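Mantenimiento del automóvil I
Tema 4: Los neumáticos – apuntes de clase

¡Llegamos a uno de mis temas favoritos! Todo lo que hace un coche (acelerar, frenar, girar) pasa por cuatro huellas de goma no mucho mayores que la palma de la mano. Por eso conviene aprender a leer un neumático antes que a cambiarlo.

En el flanco encontraréis la anchura, el perfil, el diámetro de la llanta y el índice de carga. También las cuatro cifras de la fecha: las dos primeras son la semana y las dos últimas, el año. Si termina en 51 20, por ejemplo, salió de fábrica casi al acabar 2020.
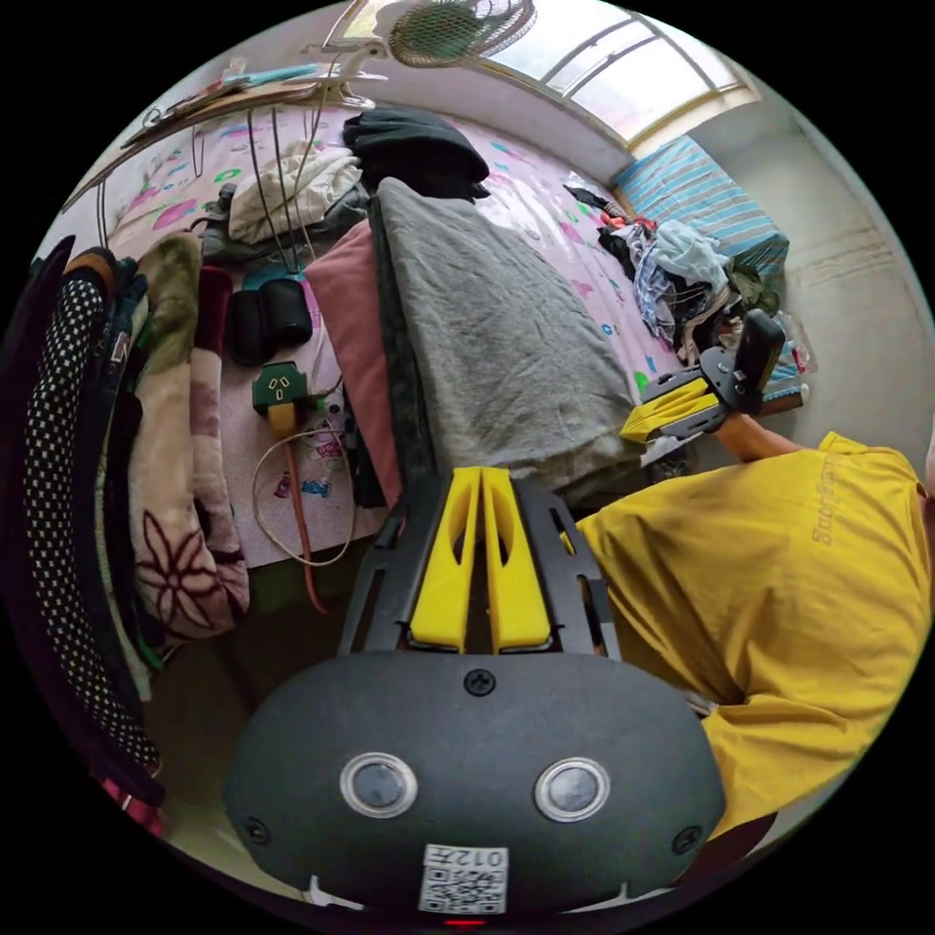 Herramienta de mano con dos dedos paralelos amarillos.

La presión se mide siempre en frío, y el valor correcto es el del fabricante del coche, que suele estar en el marco de la puerta o en la tapa del depósito. Un neumático bajo se gasta por los hombros; uno demasiado inflado, por el centro – ¡con solo mirar la banda ya sabéis muchísimo!

El dibujo legal mínimo es de 1,6 mm. En el taller Skostik, donde haremos las prácticas de noviembre, recomiendan cambiar antes, con 3 mm, y estoy muy de acuerdo.

Para la próxima clase: anotad la medida y la fecha de los neumáticos de un coche que tengáis a mano y traed el dibujo medido en tres puntos de cada rueda.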